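Notebook Index Previous entry Next entry Search

Bench notes, Dec 28, 2020
Gift boxes, mixed small goods - packing order
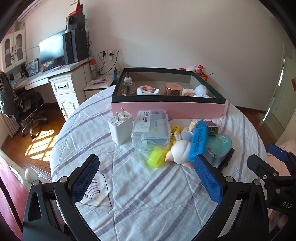 Tustovska wrote back on the first draft of these notes that the heavy things should go in before anyone thinks about looks, and that a box packed for looks gets repacked at the other end anyway. Fair enough. I have moved weight up to the first line of the method and left the rest mostly as it was.

Working on the big box today, the pink one with the dark green rim. It is larger than what we used in August and it changes the problem. In the August boxes everything held everything else up. In this one there is room for things to travel, and a bottle that can travel will find the figurine sooner or later.

Order I ended up with:

Glass bottle first, at one end. Ceramic figurine at the other end. Everything softer or flatter goes between them. The candle tin is fine next to the figurine as long as there is cloth between. Tried the folded checked cloth for this and it is thick enough if folded once more than it comes.

The tray is the awkward one. It wants to lie flat and takes up floor that two other things could use. Stood it on its side for one try and did not like it, the pink piece slides out. Back to flat.

Still on the table and not yet placed:
- power adapter
- clear container with the light blue item
- highlighters
- the little doll
- metal clip
- round teal tin

The adapter needs its own rule. If the prongs face up they catch on cloth, and if they face a tin they scratch the lid. I would say prongs down into something soft, or wrap them. Check the yellow highlighter is capped before it goes in. Last week a loose cap went to the bottom of a box and cost me a full unpack.

The clear container can go in on top of the tray if the lid is shut properly. That gives back some of the floor the tray took. The doll goes in last or nearly last. It weighs nothing and it is the first thing people like to see when they open the box.

Weighed the finished box on the kitchen scale: 1,127 g with everything in, before tissue. Tissue and ribbon add 91 g. The Clestton shelf limit is 3,000 g a box so we are nowhere near it, and I don't see a reason to weigh every one from now on. The box from the August batch that I kept for comparison came to 637 g complete.

Notes on the table itself. The round one is better than the long bench for this work because I can reach everything without walking. The cloth helps too - tins don't skate when I put them down. It does wrinkle where I lean, and small things like the clip tip over on a wrinkle, so smooth it out between boxes.

Lid question is still open. Hutsuliak sent a flat lid that fits the green rim but sits very close to the top of the bottle. If the bottle lies down it clears with room to spare, but then it eats the middle. Have asked Notthorpe for a deeper lid and a price on twenty.

To do:
- try the bottle lying down along the long side, tray at the end
- second cloth, or ask for a thicker one
- tape for the adapter prongs
- relabel the August box so it does not get sent out by mistake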